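Section 4. Cups, mugs and the raised shelf

Before you start

Most cup-storage instructions promise that everything will stack, nest and tuck away. Some of it will. The Dratstead table and shelf set is a good flat wooden surface with a second, smaller flat wooden surface standing on it, and that is the whole system. If you came to this section hoping the shelf would double your space, read the note under step 3 first.

The first version of this section was written by Tomos Gough, who likes shelves. It was revised on 1st March by Nazanin Ahmadpour, who had to use one.

You will need:
- the table, wiped and dry
- the raised shelf, assembled as in Section 3
- your cups and mugs
- one cloth, any color

4.1 Sorting

1. Put every cup and mug you own on the table. Yes, including the ones in the car.

2. Separate anything with a handle from anything without. The Listemell leaflet packed with older sets tells you to sort by color. Ignore it. Color makes a nice-looking row and tells you nothing about what fits where.

3. Stand the tall, slender pieces on the shelf, and leave the wide ones on the table.

Note: The old leaflet says to put the mugs up on the shelf too. You can. Then you will find that you pick up mugs by the handle, the handle catches its neighbor, and the neighbor goes over the front edge. A tall cup on the shelf comes straight up and straight down.

4. Work in the middle of the table, in front of the shelf. Bring one piece at a time to the middle, try it, and decide.

5. Keep the mug upright on the wood and move the lighter cup to it. Tip the cup as much as you need to while it is in the air. Trying to move both at once saves no time that we have been able to detect.
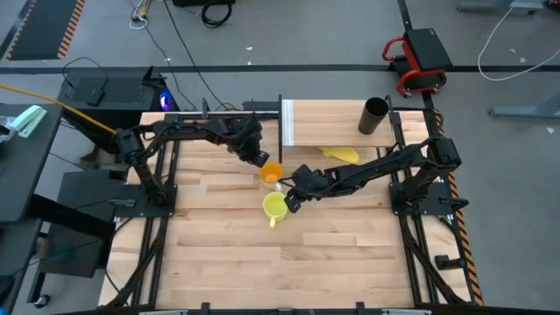
Figure 4-1. Orange cup tipped above the yellow mug. The tall black cup stays up on the shelf.

6. Set the cup down before you reach for the next piece.

Caution: Do not let go of a tipped cup over a mug on the theory that it will find its own way in. Lower it.

4.2 The cloth

The space under the shelf is described on the box as "bonus storage." It is a gap. It will take a cloth, and it will take a cloth whether you fold it or not. We have tried folding. By the second day the cloth was a crumpled heap again, and it wiped the table just as well.

1. Push the cloth under the front edge of the shelf, far enough that you won't set a mug on it.

2. Leave part of it showing. A cloth pushed all the way to the back is a cloth you will replace in June and then find.

Caution: Never stand a mug on a bunched cloth, even for a moment. The base will not sit level.

4.3 Will it stack?

Zarei, who make several cups people tend to own with this table, say their range "stacks with most household drinkware." We would like to know whose household. Use the test below and believe your own result.

1. Look straight down into the larger piece. If the inside gets much narrower toward the bottom, the smaller cup will stop partway and stick out of the top.

2. Hold the smaller cup over the opening. If the rims are the same width, stop. They won't nest, and pushing only jams them.

3. Lower the smaller cup in and take your hand away. Wait a moment.

4. Lift it out again with one hand. If the lower piece comes up with it, the fit is too tight. Store them side by side.

5. Try the pair the other way around only if the outer piece has no handle to get in the way. A mug inside a tumbler is rarely worth attempting. The handle has to go somewhere, and the tumbler doesn't have anywhere.

Note: We get letters about stacks three and four high. They can be done. They can also be done on the floor, in pieces. Stop at 2.

4.4 Side by side

For most kitchens this is where you will end up, and you may skip 4.3 entirely without missing much.

1. Stand the mug upright with its handle toward you. Handles pointing every which way are the main reason a table that looks roomy will not take one more cup.

2. Put the cup without a handle next to the handle, to one side of it. That spot is otherwise wasted. The rim may come very close to the handle. Close is fine.

3. Check that you can still get a grip on the handle without nudging the cup. If you can't, slide the cup away a little and try again.
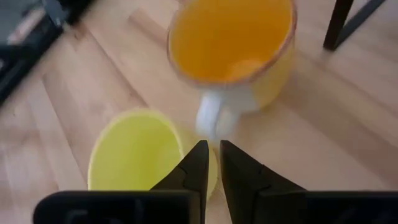 4. Leave openings facing up if you use the cups daily. Turn them over if they sit for a week or more. The Brineo care card insists on upside down at all times "for hygiene," then shows every cup on the card the right way up.

5. Repeat with the next pair, working outward from the middle. Stop before you reach the edge of the table.

4.5 Care of the surface

The table is joined from strips of wood, and the joins collect whatever you spill. Wipe along the strips. Wiping across them moves the spill from one join to the next.

Dry the ring under a mug when you see it. The finish is said to be good for 4,000 wipes, a figure we have not checked and do not plan to. If a mark won't come out, put a mug over it.

Do not use scouring pads. Do not oil the wood because a neighbor told you to.

4.6 If something isn't working

The cup wobbles on the shelf. Check the shelf first, then the cup. Go back to Section 3 and make sure the shelf is sitting flat on the table.

The cups are stuck together. Cool water in the inner one, warm water around the outer one, a gentle twist. Skip this for anything already cracked.

There isn't enough room. Own fewer cups. A second shelf is available as part 373, and it will give you somewhere to put tall, slender things, if tall, slender things were your problem.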